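Nirnalitz Brushing Lacquer, Gloss Black (shade 101)

Home > Paints and finishes > Lacquers > Gloss Black

In stock. Sent out from our shop in Prarncombe, or come and pick it up from the counter.

I've been selling this lacquer since we had one shelf and a borrowed till, and it's still the tin I reach for when something at home looks tired. I've done a pair of bedside cabinets, a coal box, the legs of a piano stool and (don't laugh) the toilet seat in the downstairs loo, which came up so well that visitors mention it!

It's an oil-based lacquer you put on with a brush. No spray gun, no compressor, no taping bin bags over the whole garage. It goes on a bit thicker than ordinary gloss and then it settles, so most of the brush marks flatten out while you're off making a cup of tea. The black is a proper black too. I've had others that went brown in strong sun or had a bluish look under kitchen lights, and I stopped stocking them.

What you can use it on

Bare or painted wood, MDF, steel and cast iron, as long as it isn't something that gets really hot. So a fireside box is fine and the stove itself isn't. I wouldn't put it on plastic garden chairs, they flex too much and it'll crack by April. Inside a porch it lasts very well. Out in the open I'd expect to go over it again every couple of years.

How I do it

Rub down with fine paper until the old shine has gone, then wipe off every bit of dust. Then wipe it again. Gloss black shows everything, and I mean everything, so a crumb you'd never notice under cream eggshell will stare at you for years.

One coat of Horrocks grey primer on bare wood or metal, left overnight. Over sound old paint I usually skip it.

Stir the lacquer slowly with a flat stick. Please don't shake the tin, you'll be chasing bubbles all afternoon. Two thin coats beat one thick one, and you'll want to leave seven hours between them, longer if the room's cold. It's dry to the touch well before that but still soft underneath, and I've got a thumbprint on a cabinet door to prove it.

Flat panels are easy. Rounded corners take more care, as the lacquer likes to gather just below the curve and sag. I brush from the corner outwards onto the flat with hardly anything on the bristles, then come back a few minutes later and look at it sideways with a torch.

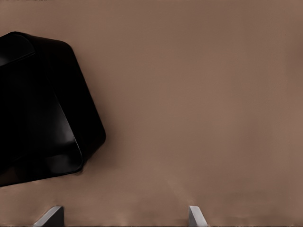
Gloss black on a box shape with rounded corners (computer render).

Brushes

A cheap brush will shed hairs and you'll be picking them out with tweezers. I use the Flovitz soft flat brush and clean it in white spirit straight away. It's had a hard life and it's still going.

Tin size: 114 ml, enough for two coats on a bedside cabinet with a drop left for touch-ups
Finish: full gloss
Thinner and brush cleaner: white spirit
Other shades: the range has 13 altogether, black included. Ask me about the dark green, it's lovely

Things I get asked

Does it smell? Yes, it does. Open the windows and keep the dog out (mine walked through a wet tray once and there are still prints on the back step).

Can I get a satin look? Not from this tin. You can dull it with very fine wire wool once it's fully hard, but test it somewhere hidden first.

Will you post it abroad? Sorry, no. The couriers won't take it.

If you're matching an old piece, bring a drawer or a door in with you and we'll hold it up next to my painted samples by the window.

Page last updated 2021-12-05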